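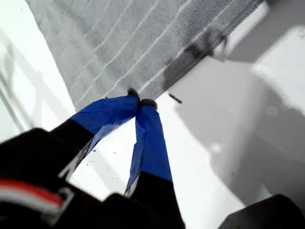
Gray towel with the darker hem.

I have been meaning to write about the linen closet for a long while, and since it has rained here in Ellport for most of the week, I finally have no excuse. If you came for the soup recipe I promised last time, it's coming, I just got sidetracked. I opened the closet door on Tuesday's laundry logic (that is, any pile is a good pile) and a stack of pillowcases came down on my head, and well, one thing led to another.

My grandmother kept a linen closet you could have charged admission to. It was at the end of the upstairs hall in her house in Storlow, a narrow thing with a door that stuck in June and swung open by itself all winter. Sheets on the second shelf, tablecloths above those, towels at the height of a child's nose. I know that last part for certain, being the child. She ironed dish towels. She ironed them while listening to the radio and she never once seemed to think it was a chore, and I used to sit under the ironing board like it was a tent and breathe in all that warm cotton.

I did not inherit this. I inherited the tablecloths, and a cookie tin of lace edging I'm scared to touch, but the ironing skipped me completely. For years I shoved everything in and leaned on the door until it clicked.

So this time I took it all out and put it on the bed. My goodness. We had flat sheets for a bed we gave away two apartments ago. We had 11 pillowcases without a partner among them. There was a beach towel from a motel at Irar Lake that I would like to believe we paid for. And underneath, folded very small, was the tablecloth from my parents' wedding supper, with a pale tea stain near one corner that my mother always covered with the bread basket. I had to sit down for a bit with that one.

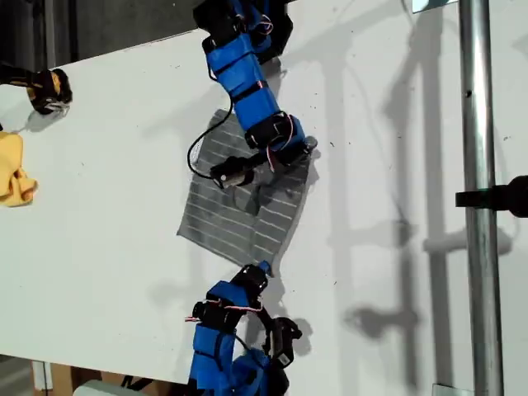

What I keep coming back to is how much of a family ends up in its cloth. We write things down in recipe books and we put photographs in albums, but the tablecloth was there for every one of those suppers, and it got washed and put away and brought out again. My aunt can look at a napkin and tell you which house it came from. I used to think that was showing off, and now I find I can do it too, at least with the Storlow ones, which have a little blue line woven in near the edge.

Anyway, I made myself some rules. Two sets of sheets for each bed that exists in this house today. Bath towels get folded in thirds the long way and then in half, the way my grandmother did it, with the fold facing out so you can pull one without the rest following. The good tablecloths are rolled around a cardboard tube with a clean old sheet between the layers, a tip I got from the lady at the Safavi fabric shop, who has strong feelings about creases. The really worn towels went to the animal shelter, and the in-between ones got cut up for rags. Cutting up a towel is more satisfying than I expected! I had to stop myself before I got to the decent ones.

I also pulled the shelf paper, which was put down by whoever lived here before us and had gone the color of weak coffee. Underneath was bare pine, and I decided to leave it bare — a good wipe, a day with the door open, and a bar of plain soap in the corner for the smell.
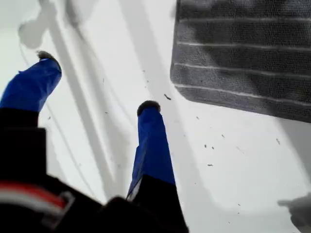
Blue all the way up to the black tips.

It took me two afternoons and I am not going to pretend it looks like hers. The fitted sheets are still a disgrace (I've watched the folding method, I've tried the folding method, I end up with a ball). But the door closes without any leaning, and last night I went to get a clean towel and stood there a minute longer than I needed to, just looking.

My mother wants the wedding tablecloth for Easter. I said of course, and told her to bring the bread basket.

Soup next time, I promise. It's the one with the barley, and you'll want a bigger pot than you think.

Posted 2/16/25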